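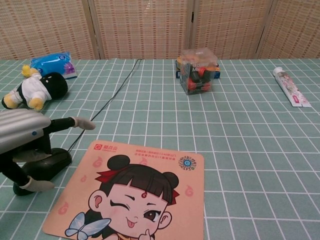 I've had the Sikberg heat wrap for my lower back since July, and I've used it enough now to have opinions. My back trouble is the boring kind, too many years at a desk and one very dumb afternoon moving a dresser. My physical therapist, Lungile Ngcobo, is big on moving more and resting less, but she's fine with heat before my stretches, so I went shopping. I wanted something I could wear at the table with the teal grid cloth and the woven screen behind it, where I do pretty much everything, and the old pad I had would only reach the couch.

So, the wrap! It closes with a wide stretchy belt and there's a little controller on a cord with three heat levels. Low is pleasant, medium is where I live, and high is too much for me through a thin T-shirt (my brother-in-law Mervin loves it, but he also drinks his coffee boiling). It warms up in 2 minutes, a lot quicker than my old Andside pad ever managed, and it shuts itself off after 27. I wish that were longer. I usually restart it once and then make myself get up and do my pelvic tilts.

Fit is good if you're average sized. On me there's plenty of belt left over and the end flaps around a bit. The cover comes off for washing and went back on without a fight, although the zipper feels cheap and I don't expect it to last forever.

My biggest gripe is the cord. It comes out on the left side, my outlet is on the right, and wearing the thing upside down puts the controller behind me. Come on, Sikberg.

It hasn't fixed my back and I didn't expect it to. Mornings are easier, though, and I get through my whole stretch routine most days now. Four stars from me, and I'd buy it again if the zipper goes.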